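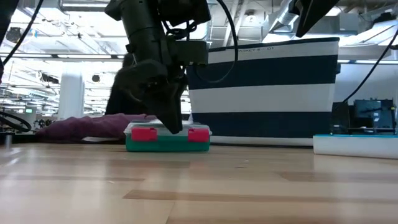 Fingertips on the lid, two pinkish-red latches on the front.

Wirirlow gripper kit, 3 months in at our shared workshop. Short version: good fingers, bad manual.

Assembly took two evenings. Would have been one, but the wrist screws in my bag were the wrong length and Lerko took a week to send new ones. Pushing down on a lid is easy for it. Small latches are another story - you need to slow it way down and get the angle right, and teh default grip setting is too strong for thin plastic. Turn it down first thing.

Cable is stiff and too long. Leave it a wide loop or it tugs at the wrist. Software fine, crashes if you unplug mid-run.

Looked at the Baltix one too, nicer case, costs more, no spare finger pads. Wirirlow gives you 2 sets.

Four stars. Would buy agian, would print my own manual.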